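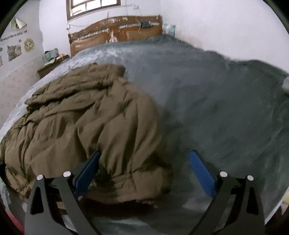 Bedroom Round, Padded Clothing: Checklist With My Comments

Thursday, by Nelli Aaltonen

Home | Checklists | Kitchen | Bedroom | Workshop | Contact

We use cookies to remember your settings. Accept | Manage

I get asked all the time if a machine can do the bedroom yet, and my answer is still "sort of, if you check everything first." So this is my own pre-run list for one job: pick up a puffy jacket from a bed and fold it. Marks are OK, FIX or STOP.

1. Bed clear of small stuff. OK
Just the jacket on the left half. I'd still do a hand sweep for earrings and chargers, every single time.

2. Cords near the headboard. FIX
There's a thin one hanging down the front of the headboard. Tie it up before anything with a motor gets up to that end!

3. Bedside table. OK
Things on top, but they're out of the way for this job. If you're running a mobile base (we tried the Hemmin last February, cute thing, terrible at rugs), leave it 6 inches more than you think it needs.

4. Pinch points. OK
Fingers away from the linkages when it closes. Yes, I got nipped once, and yes, it was my own fault.

5. Grip force. FIX
Ours came set for 200 on the Navus scale, good for jeans and way too much for a quilted coat. I drop it to 128 and go up slowly. You want to squash the padding without popping a seam.

6. Pockets and zippers. STOP until done
Go through the pockets yourself. A machine that finds a pen the hard way is going to find it all over your bedding, and I speak as somebody who has bought new sheets.

7. Grab point. OK, with grumbling
Charoen Sangkhawat and I argue about this one constantly. He likes to start from the collar, and I like to take whatever bunch is closest and sort it out later.

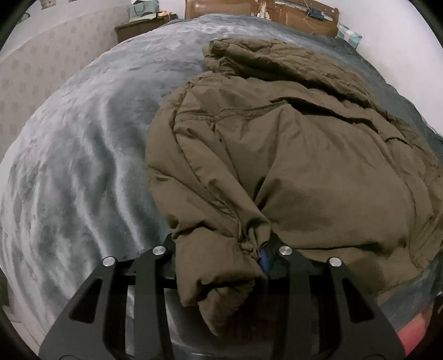
My way gets you a fistful fast, but then you've got a big lump of coat and no idea which end is the hem. His way is slower and makes a nicer fold. On a flat cotton shirt I'd trust a machine with either one. With a puffer I'd want a person standing there, because all that padding shifts and hides the edges.

8. Bedding under the jacket. FIX
Plush stuff loves to come along for the ride. Lift an inch, stop, look underneath, then carry on.

9. Stop button within reach. OK
Test it before the first run, and again after lunch.

10. Log sheet. FIX
We're at about 600 tries across all clothing and I still forget to write down the garment type. The Brasness sheet has a box for it now, so please use the box. Charoen has the spare pads for the Hakness, ask him if yours are getting slick.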